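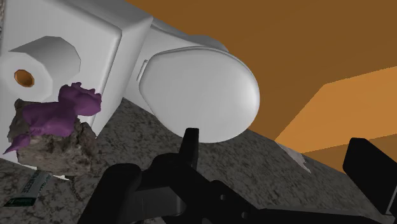 Can a household robot tidy a bathroom without help yet?

Only in part: ours will usually pick up a small, firm object that stands by itself, but it still fails too often on piles, soft things and anything pressed against a fixture to be left to work alone.

4.3 Bathroom clearing

The bathroom task was the last of the simulated chores and the one on which the two controllers differed most. Each trial gave the arm a set of loose objects and asked it to move one named object to a target area. Figure 6 shows the gripper close to the toilet, with a paper roll, a rock and a crumpled purple object at the tank end and a granite surface beneath them. Textures and wall colours were drawn at random, as in the kitchen task, and objects were taken from a general library, so that many of them would not be found in a real bathroom.

Figure 6. Simulated bathroom task. The black gripper is in the foreground, with one finger reaching towards the toilet lid.

We ran 1,000 trials with the Mendus controller and the same 1,000 starting layouts with the baseline. A trial was stopped after 30 seconds of simulated time, or earlier if the arm reported a joint fault. Mendus completed 581 trials. The baseline did worse on every class of object, and the gap was widest for cloth.

Most failures came before the grasp. The planner would choose an approach that was clear for the fingers but not for the wider links behind them, and the arm would then stop against the toilet or push a neighbouring object out of reach. Toledo and Núñez had reported the same fault in the Hundanness kitchen trials, where it was put down to poor depth readings near pale cupboards. Our depth readings were exact, so that cannot be the whole cause here. We now think the collision model of the gripper is too small at the second joint, and a corrected model is being tested.

Once an object had been grasped it was seldom dropped. Soft items were the exception. The fingers often closed on a fold and lifted only part of the item, and the success check, which uses the centre of the object, sometimes counted this as a completed move. Macarena Herrera went through 200 recordings by hand and corrected the labels; the figures given above are for the full set and do not include her corrections.

The Butarness layouts, which use a narrower room, are treated separately in Section 4.4.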